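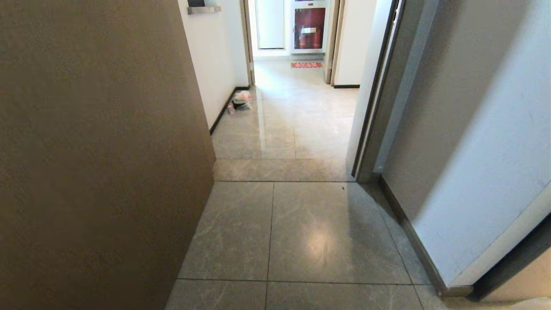

How often do you need to redo the map on a corridor robot? Whenever the building changes enough that the robot starts arguing with it, and for us that works out at twice a year, plus whenever somebody moves a big cupboard.

I spent most of Friday doing exactly that with our Plirnus, the little delivery unit that runs parcels between the post room and the offices at Plavside. I've looked after it for a while now and I'm fond of it, even though it has spent much of August stopping dead in the long corridor and bleating for help. Elínborg Hviid, whose desk is closest to the bleating, had started keeping a tally on a sticky note. She was up to 7 by Thursday lunch.

So, the long corridor. It's narrow, it's straight, and the floor is big glossy pale grey tiles with a marble pattern. Lovely to walk on, horrible for a robot! The ceiling lights come back off the tiles as bright patches, and the floor camera sees a bright patch as something it would rather not drive over. The laser doesn't mind the shine at all, but the laser has its own trouble, because a long plain wall looks much the same wherever you are along it. What it really wants is door frames. We've got a few of those, thank goodness, and the one at the far end with the wood-coloured frame is a great big friendly landmark as far as the software is concerned.

The other thing is doors. If you map with a door open, the robot thinks the open door is a wall, and then it sulks when someone shuts it. I did this the first time I ever set one up (at Lubis, years ago, with Nassoro Barasa laughing at me down the phone) and ended up with a phantom wall across half a kitchen. Now I do one slow pass with the doors as people usually leave them, then a second with them the other way round, and rub out whatever doesn't match.

The order I do things in, for anyone with the same model:

- wipe the laser window and the floor camera with a dry cloth
- check the wheels for hair and string (there is always string)
- start from the dock, never from the middle of a corridor
- walk behind it, well back, so your own legs don't end up on the map
- go down and come back on the same line before turning into any rooms
- save it under a new name and keep the old one for a week

That last one has saved me more than once. The save screen looks as if it makes a copy and it does not, so give it a fresh name before you press anything. Mine was called Clillamard 6, after the street I used to live on. No, I don't know why I'm still doing that.

After the map came the fiddly bit, the floor camera. Out of the box its brightness limit is set to 2000, and on our old carpet that was fine. On shiny tile it's hopeless. I brought it down a step at a time, sending the robot along the same stretch after each change, and the first number that got it over the reflections without a wobble was 593. I wouldn't copy that number – your lights will be different from mine – but do go down in small steps. Too low and it stops noticing things lying on the floor, and I'd much sooner have it stop for a shadow than run over somebody's shopping.

I also drew a keep-out strip along the foot of the left-hand wall, as people do put bags down there. It only loses us a hand's width and the robot still has room to get by.

By half past four it had done the full run to the far room and back without stopping, twice, and then a third time with Elínborg walking towards it. It waited for her and she said "after you", which it ignored. The sticky note is still up. I'm leaving the brightness alone for a week before I touch it again, and next on my list is the left wheel, which has started ticking.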